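Teleop demos in sim: jerky grasps on the mug task

brasonlow_bench
Posts: 60

I've been recording demos by remote control for a kitchen task in simulation. Leader arm on my desk, the sim arm follows. The part I can't get clean is the mugs. My approach to the shelf is fine, then I slow down, overshoot, back off, and all of that gets recorded.

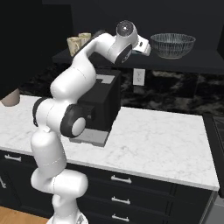 Kitchen setup, mugs on the shelf over the coffee machine.

Should I keep the hesitant ones or throw them out? Control loop is at 60 Hz.

raudsepp
Posts: 1000

Throw them out. The policy copies what you do, pauses included. I had one that stopped short of every cup for 2 seconds because I did.

Practice the task without recording until it's boring, then record.

jikut_lurker
Posts: 9

I disagree with tossing all of them. If you overshoot and then recover, that's a useful demo. It shows the arm how to get back. With only perfect runs it has no idea what to do once it drifts. Cut the dead time and keep the correction.

raudsepp

Recoveries, fine. But he's describing dithering. Those are different and a beginner won't sort them well.

Piret Eglītis
Posts: 60

What are you using for depth? With one fixed view on a monitor I always misjudged how far the hand was from the handle. A second view from the side fixed most of it for me.

brasonlow_bench

Just the one view while driving. I'll add a side one. On the stove the gripper goes on the handle, and I want the same grasp every time so the data isn't split between handle and rim.
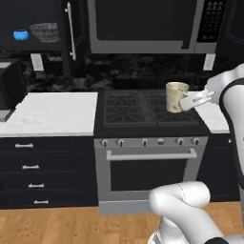

I also tried lowering the scale between the leader and the sim arm for the last stretch. It's steadier but I run out of room on my desk and have to clutch and reposition, so there's a stop in the recording anyway.

Piret Eglītis

Move the leader back before you start, so you have the room at the end. And leave the scale alone halfway through a demo. Pick one and get used to it.

jikut_lurker

Agree on the scale. I'd still mix in a few rim grasps for when the handle faces the wrong way.

raudsepp

Get one grasp working first.

brasonlow_bench

OK. Side view, one scale, handle only for now. I'll go back through the February recordings tonight and trim the pauses before I delete any.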